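Kernura cherche des petites mains pour trier, ranger et emballer

Bonjour à toutes et à tous,

L'été est bien entamé et, comme chaque année en juillet, nous voilà devant des étagères qui débordent. Notre maison prépare des colis pour les familles de Prustdale et des hameaux voisins, et nous aimerions beaucoup que quelques personnes de plus se joignent à nous autour des tables de tri. Inutile d'avoir de l'expérience. Si vous aimez mettre de l'ordre, si vous êtes de celles et ceux qui refont le placard des autres en vacances (il y en a, et on les adore), vous serez ici comme chez vous.

Le travail se fait sur des tables recouvertes de feutre, pour que les choses ne glissent pas et que les boîtes ne s'abîment pas aux coins. On y pose ce qui arrive, dans l'ordre où ça arrive, et c'est souvent un joyeux mélange : des biscuits, une bouteille d'eau, un carnet à spirale, un jeu de pêche pour les petits. À vous ensuite de regarder chaque objet, de le rapprocher de ses semblables et de lui trouver sa place dans un colis.

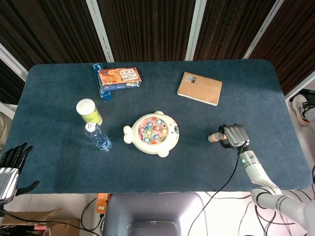
On prend son temps, c'est important pour nous. Un jeu auquel il manque des pièces part dans le bac de réparation, un carnet déjà commencé aussi (on récupère les pages), et tout ce qui se mange passe par le contrôle des dates avant d'aller plus loin. Il nous reste 134 colis à préparer avant la rentrée, chacun avec quelque chose à grignoter, de quoi écrire et de quoi jouer.

Nous cherchons des personnes disponibles une demi-journée par semaine, pendant 7 semaines. Les groupes sont petits et l'on peut venir à deux, entre voisins, entre sœurs, avec un grand adolescent qui s'ennuie. La salle Clamach est de plain-pied et il y a des chaises pour qui préfère travailler assis. Chaque demi-journée est indemnisée 50 francs, et les frais de car sont remboursés jusqu'à 900 francs pour toute la période, sur présentation des billets.

Le café est offert, le gâteau dépend des bonnes volontés !

Pour vous inscrire, écrivez quelques lignes à Eimear Egan, Kernura, salle Clamach, Prustdale, en indiquant vos matinées ou après-midi libres et, si vous le savez déjà, ce que vous préférez : les jouets, la papeterie ou l'épicerie. Elle répond à tout le monde, parfois avec un peu de retard.

Annonce mise à jour le 1999-07-18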